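Naneck Opens Sorting Room for Block Sets at Its Indden Workshop

INDDEN — Naneck, which cleans and repacks used building blocks for schools and day care centers, opened a sorting room at its Indden workshop in August. The room handles returned block sets from 17 schools in the Vasseur district.

Sets come back mixed and are tipped into wide metal bins set out on wooden work surfaces. Blocks are sorted by color and checked for chips before they are packed again. Each full classroom set holds 276 blocks and goes out with a printed packing list.

"Schools were calling us because they had too many of one color and none of another," said Timothée Tanguy, who manages the workshop. "Sloped sides make the bins easy to reach into. They get scratched up, and we keep using them."

Naneck expects to repack 300 sets before winter break. Schools can also trade in single blocks for missing ones — there is no charge for up to 13 pieces per set. Drop-off is at the Nindeck Street door until 4 p.m.

Filed under: Company News, Schools & Supplies

Recent releases
Naneck Adds Second Pickup Route in Vasseur
Replacement Lids Now in Stock
Workshop Hours for Summer

Comments (3)

dmarsh: Do you take sets with no box?

Naneck Office: Yes, any bag or tub is fine.

prek_room4: We got ours back last week, all the greens were there. Thanks.

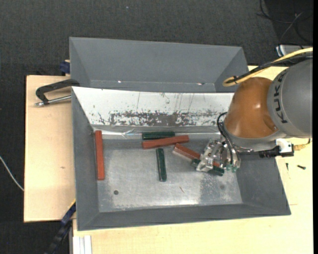 Red and green blocks in a metal bin at the Naneck sorting room in Indden.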